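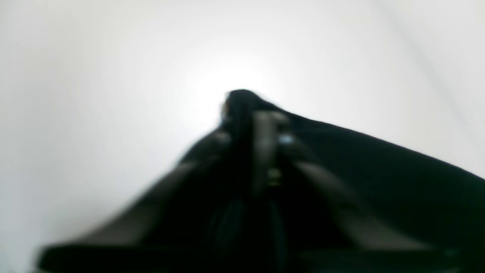 Surface glare

Surface glare is the bright patch that forms on a pale wall, ceiling, table or panel when light is reflected from it strongly toward the viewer. It is usually brightest at its center and fades outward into the normal tone of the surface. The term is used in interior lighting, in the paint trade and in the design of workrooms.

Causes

All painted surfaces return light in two ways. Part of it is scattered in every direction, which gives the surface its even color. The rest leaves at an angle equal to that at which it arrived, as in a mirror. A gloss finish returns more light in the second way and produces a small patch with a sharp edge. A flat finish spreads the reflection, so that the patch is wide and its edge is hard to find.

White surfaces present a particular case. The scattered light is already strong, and the reflected patch adds to it until small differences in tone can no longer be made out. Dark objects seen against such a surface tend to appear as outlines, with little detail in their shaded parts.

Effects

Glare is commonly divided into two kinds. Discomfort glare causes tiredness or a wish to look away but does not prevent a task from being done. Disability glare lowers the contrast of what is being looked at - print on a page, for instance, or a scale on an instrument. The same patch may cause either kind, depending on where a person sits.

Gindside survey

The Gindside survey was carried out in the workrooms of the former Dosar paper works and published in March of the following year. It covered 67 rooms and recorded 1266 readings, of which 808 were taken at desk height. Rooms with flat white walls and shaded lamps gave the lowest values. The survey introduced the Afolabi grade, a scale on which a surface is rated by the width of its bright patch at a fixed distance of 2 meters. The grade remains in use in the district but has not been widely adopted elsewhere.

Reduction

Common measures include moving or shading the lamp, turning the desk so that the light arrives from the side, and repainting in a flat finish. Off-white and pale gray paints are often chosen for walls that face a window. Skestik, a textured lining paper made for painting over, was sold for the same purpose.

See also

Contrast
Flat paint
Gloss
Window shade

Last edited Dec 5, 2019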